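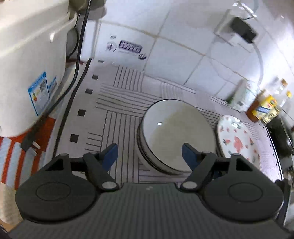 Kitchen tips for your term abroad
Words by Noémi Major

My student flat in Zisimcombe had one drawer, two hobs and five of us wanting supper at the same time, and I loved it! These are the habits I'd pass on to anyone packing for a semester away.

Pick your shelf on the first evening and label it in the local language. It's good practice, and your flatmates will happily correct your spelling.

Learn your supermarket before you do a big shop. Buy for two days, see what you run out of, then go back with a list. I spent 53 on my first trip to the Kelemen market and came home with no salt.

Old jam jars are brilliant - rice, lentils, loose tea, even a salad for the 8am lecture. Soak them overnight in warm water and the labels slide off.

Photograph the hob and washing machine dials, then ask someone from the housing office to go through the symbols with you.

Cook one dish from home early on (mine was a potato soup) and ask everybody to bring something of theirs next time. Our neighbour from Rarnavville taught us dumplings that way, and I still make them most weeks in winter.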